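Budgeting for a two-arm laundry setup – what did you forget?

mskoryk
Finally got the okay from Hinach to plan a second station! I have $1,404 left after the arms and I want to spend it well. Top of my list is spare grippers, then a better camera. What would you put first?

noemi_w
Spare fingers, every time. We went through 10 in February and I was so glad we had a drawer full. And cables! Buy them longer than you think (I measured ours with the arm folded, don't do that).

pylyp.v
Disagree on the fingers, you can print those. I'd put the money into a second washer so two people can work at once. Kravets had a used front loader last time I looked.

noemi_w
Printed ones wore down on us in 2 weeks. Maybe your plastic is better than ours – which one do you use?

marichka_t
Please don't skip the cheap stuff! Baskets matter so much. Get ones with handles on both ends and holes in the walls, and a few bright garments to go with the white ones. My whole basket budget was $47 and I'd spend it again tomorrow. Our corner in Zornumville:

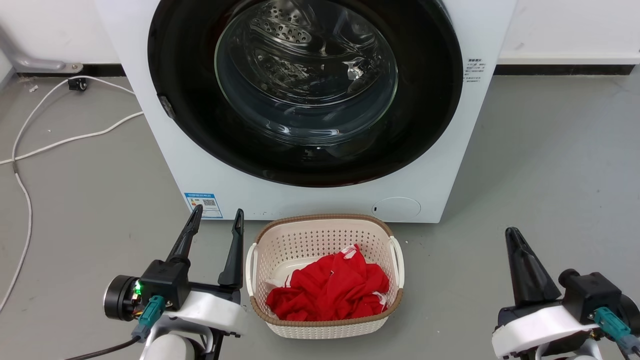

Re: second washer

mskoryk
Love the basket, adding that today. Pylyp, a second washer means a second water line, and the landlord at Jakulham already said no to one.

pylyp.v
You could practice loading without water. Still think it beats a drawer of fingers, but fair enough on the landlord.

mskoryk
Hmm, dry loading only... okay, now I'm tempted. Will ask Kravets for a price.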